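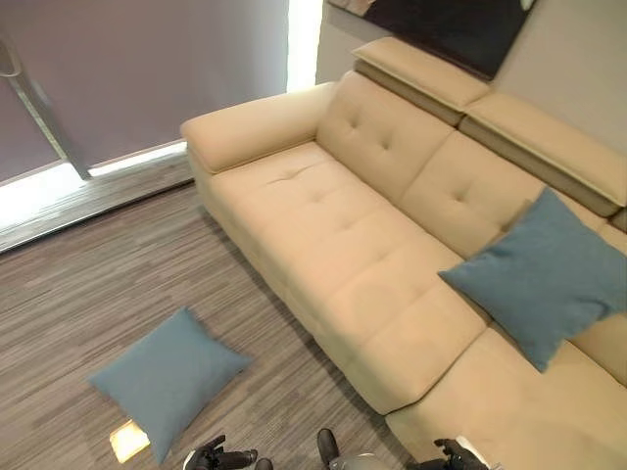 I only went to the Clorach open afternoon because my nephew's school had sent a flyer home and his mom couldn't get off work. I figured we'd look at some wheels on a table, eat a cookie and leave. We stayed until they were stacking the chairs!

If you haven't been, Clorach is the community college out past the Tullard bus depot, and once a year in April the robotics class opens its doors and shows off what the students have been doing since the fall. Parking was easy (use the back lot, the front one fills up with people going to the pool) and there was a sign-in sheet and a sticker for everybody. My nephew wrote a fake name on his and was very pleased with himself.

The class project this year is called Enache, and the whole thing is about tidying a living room. I loved that. I've seen robots on TV doing backflips and I have never once needed a backflip, but I pick pillows up off the floor every single day of my life. The students work with a two-armed robot and an actual sofa, one of those big pale ones with the headrests, and two blue-green throw pillows. The assignment is simple to say: a pillow is on the floor, put it back on the sofa so it looks like a person did it.

That last part is where they've been stuck, apparently. One student told us the first semester was mostly spent arguing over what "looks like a person did it" even means. Some of them wanted the pillow standing up on its corner, some wanted it flat against the back. They took a vote in the end and the corner people won.

We got to sit in on a practice session, on folding chairs behind a strip of tape on the floor. One student drives the robot, one watches the screen, and a third writes down how each try went in a big spiral notebook. They've logged 2,420 tries so far. My nephew asked if they got paid per try and the answer was a very long laugh.
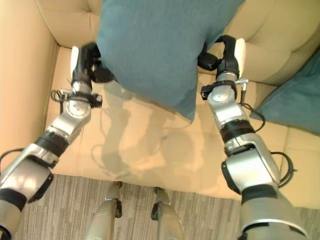 What surprised me was how much a pillow fights back. I'd assumed something soft would be the easy case - you can't break it, so who cares how you grab it? But the girl with the notebook explained that a hard box stays the same shape wherever you squeeze it, and a pillow doesn't. If the hands press too far up, the bottom swings. If they press too hard, it folds up like a taco. So they use both hands, one on each side, and then it's all about when to let go. She said letting go was worth half the grade, and I think she was only partly kidding.

Visitors could try a smaller setup in the hallway, just a tabletop arm with a joystick and a beanbag. You got 3 turns. I dropped mine every time. My nephew got his into the bucket on turn two and has mentioned it at every meal since.

There was also a wall of posters, which I'll admit I skimmed, except for the one about money. The class had 500 dollars for the year for anything that wasn't already in the building, and somebody had made a list of every last thing they spent it on. A lot of it was tape. Next to that was a sheet about the Nevell Cup, the regional student meet where they're taking Enache in a few weeks. There are 12 teams signed up and each one has a different household chore. I'd pay good money to watch the team that got the fitted sheet.

A few notes if you're thinking of going next year. Come early, the practice room is small and they let people in by groups. It's fine for kids who can sit still for a bit, though I saw a couple of toddlers get carried out. Bring a sweater. The coffee was free and tasted like it, but the lemon bars were terrific and I went back twice.

On the drive home my nephew wanted to know how old you have to be to take the class. I told him to ask them next year, and that he could practice on the pillows at his own house in the meantime.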